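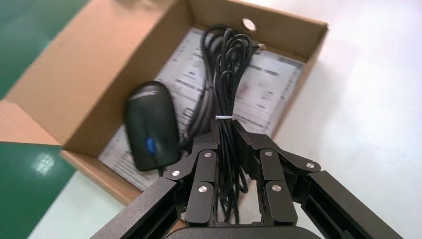

Un carton ouvert avec une souris noire, un câble et des feuilles imprimées.

COMMUNIQUÉ DE PRESSE
30 novembre 2019

Fairweather lance une collecte de petit matériel informatique dans les bureaux de Stemcombe

L'association Fairweather annonce l'ouverture de sa collecte d'hiver à Stemcombe. Les entreprises, les écoles et les particuliers peuvent donner les souris, les claviers et les câbles qu'ils n'utilisent plus. Le matériel sera trié, puis remis à des familles et à des salles d'étude de la région.

La collecte dure 4 semaines, pendant tout le mois de décembre. Pour cette édition, 70 bureaux sont déjà inscrits. Deux points de dépôt sont ouverts au public : l'atelier Vevik et le café Molto.

Chaque participant prépare son carton avec les objets qu'il a chez lui. Un carton ordinaire convient très bien, il n'est pas nécessaire d'acheter un emballage. Nous demandons de mettre les notices et les autres papiers à plat dans le fond, de poser dessus les petits appareils, et d'enrouler les câbles avant de les ranger. Les rabats restent ouverts jusqu'au dépôt - notre équipe vérifie le contenu sur place et ferme le carton ensuite.

« Beaucoup de gens gardent une souris ou un câble dans un tiroir pendant des années, et ils jettent la notice, explique Akinyi Odera, responsable de la collecte. Pour la personne qui reçoit l'objet, cette notice est pourtant bien utile. Nous préférons donc recevoir le tout ensemble, même si les feuilles sont un peu pliées. »

Les écrans, les imprimantes et les batteries seules ne sont pas acceptés. Les objets cassés peuvent être déposés à l'atelier Vevik, dans un carton séparé portant la mention « à réparer ».

Contact presse : Akinyi Odera, association Fairweather, Stemcombe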